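Our little electronic music show, Brelon Nights, is moving to a new slot in April, and from then on you'll find us at 7 in the evening, a whole hour earlier than before (good news for the early sleepers among you, and I know there are plenty!). Yusri Pillai opens the first one with a long live set on his old synths.
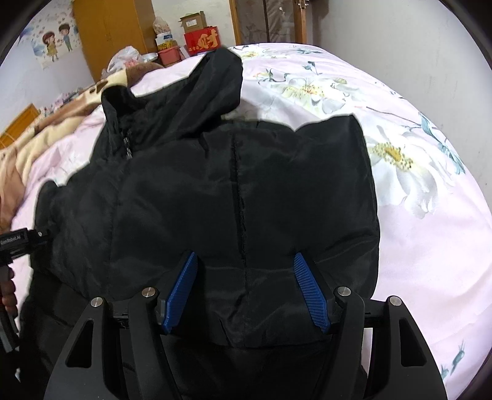 Black padded jacket, hood and all, on the bed.

Roland Marsden has also finished his second album, Caltcombe, and we'll play all of side one. The vinyl is limited to 200 copies, so do write to him soon if you'd like one.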